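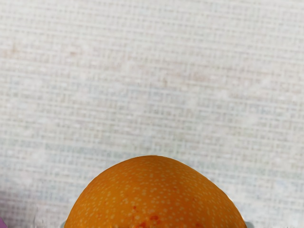 Progress report: kitchen handling project, visit to Zirkton
To: Orlando Villanueva, Borel grants office
From: Radomir Shehu
Sunday, November 21, 2021

You asked for a plain account of the Zirkton open day before the next payment is released. I went with Mutua Laizer, who knows the software far better than I do. The views below are mine. He is kinder than I am on a couple of points, and I have said where.

What we were told

The morning was mostly talk. Brayan Quintero gave the main presentation and was open about how far the team has got. The arm is still being trained and tested in simulation. No physical arm was running on the day, and the work on real hardware has moved from this autumn to January. I was not surprised by the delay, but I was annoyed to learn of it from a slide. The last written update we received said the hardware stage was "on track".

The headline number was 1008 simulated attempts, which Brayan called the full test run. He gave 267 as the number that failed. I asked what counted as a failure and got two answers. Brayan said any attempt where the object did not end up where it should. Jhair Bermúdez, who wrote the scoring, said that attempts which ran out of time were left out altogether. Those can't both be right, and until we know which is, I would not repeat the figure to anyone outside Borel. Mutua thinks this is a muddle over wording and nothing worse. He may well be correct, but it should have been sorted out before visitors were invited.

The demonstration
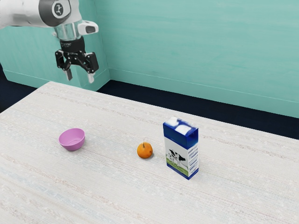
Our agreement with Zirkton is for household handling, meaning the ordinary clutter of somebody's kitchen worked on by a machine that has not been given a tidy version of it. I have kept that wording in mind all year, and I had it in mind when the demonstration came up on the big screen. The pink bowl, the orange and the milk carton stood roughly in a row on the pale table, with plenty of empty surface in front of them, and beyond the table was little but dark floor and teal wall. A gripper has an easy way in to any of them. I would like to see the same task with the carton pushed up against the bowl, or with the fruit behind it.

To be fair, care has gone into how things look. The peel on the orange is speckled and even has reddish blemishes, and the carton has its cow on the front. Jhair says this detail helps the system cope with real camera images later. I accept that as a reasonable hope. I did not hear any evidence for it, and good-looking fruit tells us very little about whether the physics is any good. I asked how a carton that is half full, with the milk moving about inside, is handled. Every object is treated as solid, I was told, and there are no plans to change that before January.

We also asked to choose the starting positions ourselves. This was politely refused for lack of time, although lunch then ran on for a good while. Mutua felt I was being unreasonable here, as changing the set-up live can go wrong for dull reasons. I still think it was the one request that mattered.

Comparison with Cabrera

You will remember that Cabrera made similar claims at a similar stage, and that the move to hardware took most of their budget. Zirkton say their approach is different because they are using the Konberg control package. I asked for a short note on what that changes. It has been promised but has not arrived.

Spending

Nothing to worry about so far. Staff costs are as planned, and the equipment line is nearly untouched, as you would expect with the arm not yet bought.

What I recommend

Pay the staff part of the next instalment and hold back the equipment part until we have two things in writing: the scoring rules, with the timed-out attempts put back in, and a dated plan for the hardware work. I would also ask for a second visit in January, with Mutua choosing the objects and where they go. Brayan agreed to this in principle when we left, and I have written to him to confirm it.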